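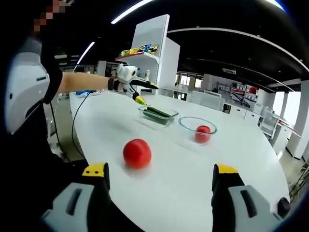
Clundberg Pickle Club: your questions

Do I need any experience?
None at all! If you can slice a cucumber you can make a jar of pickles, and most of us started with exactly that.

When do you meet?
Next one is Tue 24 March, in the kitchen at Escobedo Hall. We stop for the summer gluts (everyone's too busy picking) and start up again in October.

What does it cost?
£2 a session, which covers vinegar, salt and spices. Bring your own jars, with lids that fit.

Which cucumbers are best?
Small knobbly ones stay crunchiest, but a long salad cucumber makes lovely bread-and-butter slices. Salt them for 60 minutes, rinse, drain well and pat dry before the vinegar goes in.

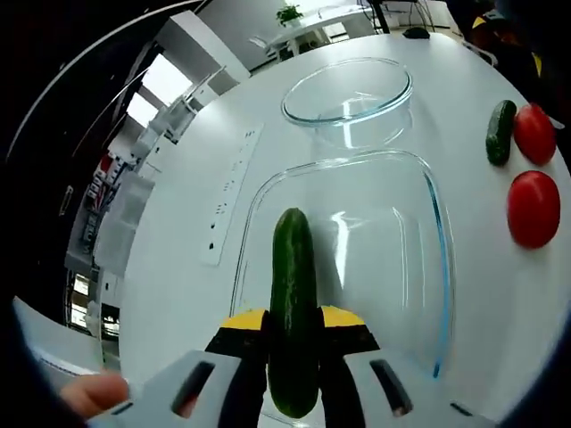 A long green cucumber and a glass baking dish

Can I pickle other things?
Please do! Berenice Magaña brought pickled rhubarb last spring and we're still talking about it. Radishes, red onions and green beans are all great too.

How long do the quick ones keep?
Two weeks in the fridge, if they last that long in your house.

Who do I ask about a place?
Chak-lun Hsueh keeps the list, so have a word at any session.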